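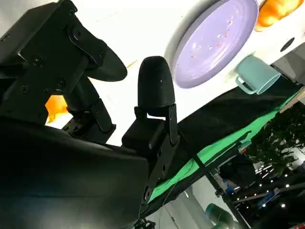
Deltivora open day, February

Got to the Irlow hall late, went straight to the two-arm cell. Fingers get swapped every 240 hours, hex screws checked at

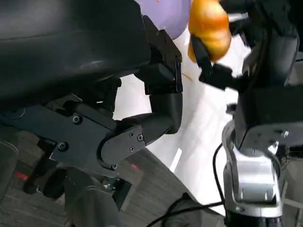 each swap – 40 in stock, all in one drawer. Cables get a look evry morning.

Wiping down

Lilby cloths only, no spray near the wrists. Table too.

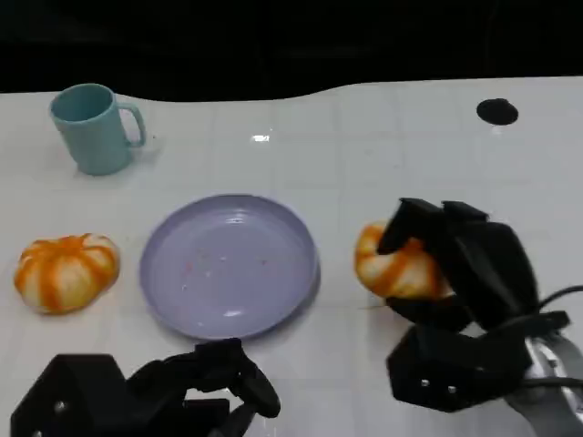 Last stop

Asked at the Seo desk about spare plates, no luck. They re-teach after any finger change, and the striped pumpkin on the lavender plate is the test peice. Mug stays at the back.
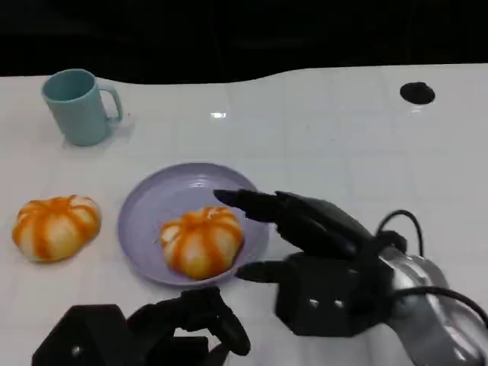 My notes stop at lunch. Want that checklist for our own cell, mostly the bit on fingertips. Ours has no test part as simple as a pumpkin and a plate. Bus back at 3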